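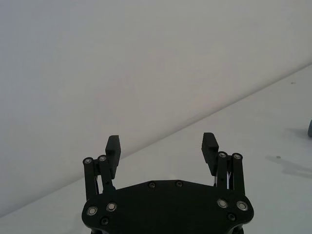

Right. Long gap since the last post, sorry, exams and then Christmas and then a cold that went round the whole house. Typing this on the bus so expect mistakes.

Club update first. We're back in the downstairs room, same as last term, and the June competition is now properly on the calendar. Entry form went in before the break. Team name is Plesex, which started as a spelling mistake on a box lid and has stuck. I voted against it. Lost.

The task this year is sorting. Small parts on a table, pick them up, put them in the right tray, no touching the arm once the run has started. Sounds easy. It is not easy. Last year's lot had a suction cup and a pump that sounded like a hairdryer, and they did fine on flat things and hopelessly on anything round. So we've gone for two fingers this time.

Gripper notes, mostly for myself because I will forget:

- Parallel links on each finger, two bars a side, so the pads stay facing each other as it closes. The first version had a single bar and the tips rotated inwards like a crab. Anything smooth got spat out across the table.
- Silver bearings at the pivots. Version one had plain holes and screws and the slop was awful, you could wiggle a fingertip by hand and watch the whole finger follow.
- Pads are chunky blocks with a bevel on top. The bevel was Finbarr's idea and I was rude about it. I take it back — the square ones kept catching the table edge on the way down.
- The white cable in the right finger stays where it is. It looks like it wants to be tucked further in. Do not tuck it further in. I did that in November and spent an evening finding out why the readings had gone funny.

The camera sits at the wrist and looks out past the fingers, and we've been arguing about that since October. Half of us wanted it on a stand beside the table, where you get the whole workspace in one go. Finbarr Ó Dubhghaill (he's the one who does most of the software, I do most of the breaking things) said the wrist or nothing. His point is that when you're close to a part you want to see the gap between the pads, and from a stand the arm is always in the way at exactly the wrong moment. Fair enough. But you lose sight of the trays completely when you go down for a pick, so the code has to remember where they are. Mostly it does.

What we've been doing this week is collecting pictures for the part finder. Thrilling stuff. Move the arm, save a picture, move it again. We've got 936 so far and Finbarr wants over 2,000 before he'll train anything on them. I said couldn't we just flip the ones we've got and call it double. He did a face.

Pale table, pale wall. That's a problem, by the way. The join between them goes soft and blurry from up close and the finder sometimes decides the join is a part. Very confidently. It also likes shadows. A grey part with a long grey shadow comes out as one long grey part and then the gripper goes for the middle of it, ie. for bare table. We tried a desk lamp from the other side and got a shadow each way, so now it was wrong in both directions.

Things to try next:

1. Dark cloth under the parts. Cheap, and there's one in the cupboard, but check the rules say we're allowed one on the day
2. More pictures with nothing between the fingers and nothing much on the table, so it learns what nothing looks like
3. Lamp straight overhead, if we can find something to clamp it to
4. Clean the table properly, it picks up specks as well!!

Number 2 is Finbarr's and I think it's the good one. We'd been so keen on parts that almost every picture had a part bang in the middle. So of course it expects one.

Speed. The last timed run before the break took 12 minutes for one tray, and that included a stop where it sat thinking about a washer. Can't blame the gripper for that one, it opened when it was told and shut when it was told. It's the deciding that's slow. I'm meant to be looking at how far the fingers open before each pick, because at the moment we open all the way every single time and then close all the way back down, even for a tiny part. Opening halfway would save a bit. Needs a guess at the size first though, and the guess comes from the finder, and the finder thinks shadows are parts. You see where this goes.

Also I owe everyone an apology about the screws. There are two sizes in the palm plate box and I tipped them all in one tub when I was clearing up. They look the same until they don't go in. I've sorted most of them. If you find a screw on the floor, put it in the jam jar, NOT the tub.

Few people asked what the other teams are up to. No idea about most. Grimau are supposed to be doing three fingers, and Brennan had a lovely arm last year that did everything right and then lost its power lead in the final. Felt bad for them. Taped ours down the same night.

Oh and the logbook. We have to hand one in with the entry and it has to show working, with dates, not one great lump written the night before. Ours has a good October, half a November and a page in December that says "fixed it" with no clue what it was. If that was your handwriting please come and tell me. I'm copying the gripper notes above in tonight so at least January starts well.

Next session I'm on pictures again and then the half open thing if there's time. Bring a dark cloth if you've got a spare one, the cupboard one smells a bit. And somebody has my small hex key, the one with blue tape on teh handle. I'd like it back please.

My stop. More soon.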